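How does a robot learn to grab things? By messing up a LOT!

I work on a project called Flolby, and our robot arm practices picking stuff up. It gets a bin, a few odd objects and a whole lot of tries. When a grab works, the computer marks it as a yes. When it doesn't, that's a no — and we keep those too.
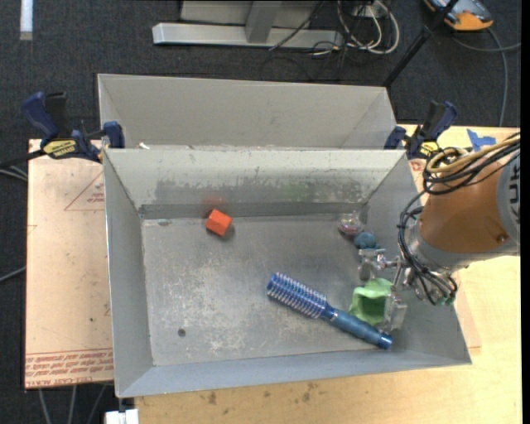
My favorite part is picking the objects. You want shapes that are really different from each other, so the robot can't use one trick for everything. A ball likes to roll off. A round hairbrush is long and bristly at one end and smooth at the other, so where would you grab it? Then there's soft-looking stuff, like that light green thing by the robot's fingers, which can fold up in a new way every time.

In June we gave Flolby 20 objects it had never met before. It picked up 14 of them! Next we're trying keys (eek).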